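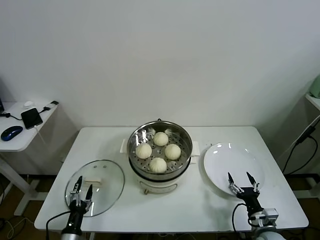 Ticket: Linker Greifer verliert den Deckelgriff
Anlage: Zelle Marnum, zweiarmig, Aufgabe Dampfgarer
Gemeldet von: Diane Desjardins
Bearbeitet von: Boris Kadrić
Status: beobachten

Meldung (Desjardins)
Seit dem Wechsel der Fingerspitzen links schließt der Greifer am Deckelgriff nicht mehr sauber. Er fasst den Griff, hebt ein kleines Stück, und dann rutscht der Deckel auf den Tisch zurück. Rechts beim Teller gibt es keine Probleme. Die Steuerung Mirix zeigt keinen Fehler, nur die Warnung »Griffweite außer Toleranz«. Neustart habe ich zweimal gemacht, ohne Änderung.

Antwort (Kadrić)
Danke für die Meldung. Bitte zuerst prüfen, ob nach dem Wechsel die Nullfahrt vom Greifer gemacht wurde. Ein Neustart der Steuerung ersetzt diese nicht. Welche Spitzen sind montiert, die alten von Etidside oder die neuen von Dovhaniuk?

Desjardins
Die neuen von Dovhaniuk. Nullfahrt wurde nicht gemacht, das stand nicht in meiner Anleitung.

Kadrić, Einsatz vor Ort, 10:40 Uhr
Arme über Deckel und Teller gefahren und angehalten, Greifer offen. Danach Dampfgarer vom Netz getrennt und folgende Arbeiten gemacht:

Spitzen links abgenommen, Auflagefläche gereinigt. Unter der inneren Spitze war ein Rest vom alten Kleber, dadurch stand sie leicht schräg. Schrauben neu angezogen, über Kreuz.

Nullfahrt links ausgeführt. Der gespeicherte Wert war noch der von den Etidside-Spitzen. Neuer Wert ist im Profil abgelegt, das alte Profil habe ich nicht gelöscht.

Kabel am linken Handgelenk kontrolliert. Die Schlaufe hat genug Länge, auch wenn das Gelenk ganz gedreht ist. Keine Scheuerstelle gefunden.

Schließkraft in Mirix von 200 auf 500 gestellt (interne Einheit). Mit 200 hält der Griff, solange der Deckel gerade hängt, beim Kippen aber nicht. Höher als 500 bitte nicht gehen — der Griff vom Deckel ist klein und die Spitzen drücken dann auf die Kante.

Test: 10 Hübe hintereinander, Deckel aufnehmen und wieder neben dem Topf ablegen. Alle in Ordnung, Warnung ist nicht mehr gekommen.

Desjardins, 15:20 Uhr
Am Nachmittag lief die Zelle ohne Abbruch. Eine Frage noch: Muss ich beim rechten Greifer auch etwas einstellen? Dort sind die Spitzen noch nicht gewechselt.

Kadrić
Nein, rechts bleibt alles wie es ist. Die Spitzen halten bis zu 3000 Zyklen, der Zähler steht in Mirix unter »Wartung«. Beim Wechsel dann bitte gleich die Nullfahrt machen und das Profil mit neuem Namen speichern. Die Anleitung ergänze ich um diesen Punkt. Das Ticket lasse ich bis Ende Mai offen.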